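Speaker notes: When the Broadcast Isn't the Finished Version
Rhun Parry, Thursday, 2 pm slot
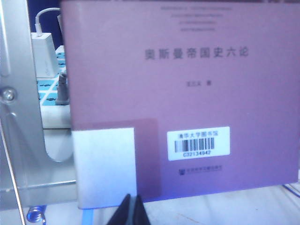

Library copy of 奥斯曼帝国史六论, by 王三义

Slide 1. Say hello. Check the clicker before blaming the clicker.

Slide 2. Background on Lusar, for those who missed it. Studio: Clilix. Late-night slot, 18 episodes, and a disc release that quietly redrew a good part of them. Ask who has seen the TV version. Ask who admits to liking it.

Slide 3. The numbers. I compared both versions and logged 200 changed cuts, 39 of them in episode nine alone. Pause here. In the broadcast, the duel is mostly a still of a hat. On disc the hat has an owner.

Slide 4. Not all fixes are improvements. Facundo Bustos prefers the old harbour chase, wonky boats and all, and has said so at length. Play both clips. (Sound down on the second, the Sokeo player shouts.)

Slide 5. Who keeps the broadcast version? The streaming service swapped its files in March without a note. Hortensia Pereyra's home recordings are the best source I have found, adverts included. Thank her. She is in row two and will pretend she isn't.

Slide 6. What I'd like from studios: a version number and a short list of changes. Gallardo did this for its last series and the sky stayed up.

Slide 7. Questions. 55 minutes total, so stop Kazimír at one. If asked about the dub, say I haven't finished it. Leave the hat on screen.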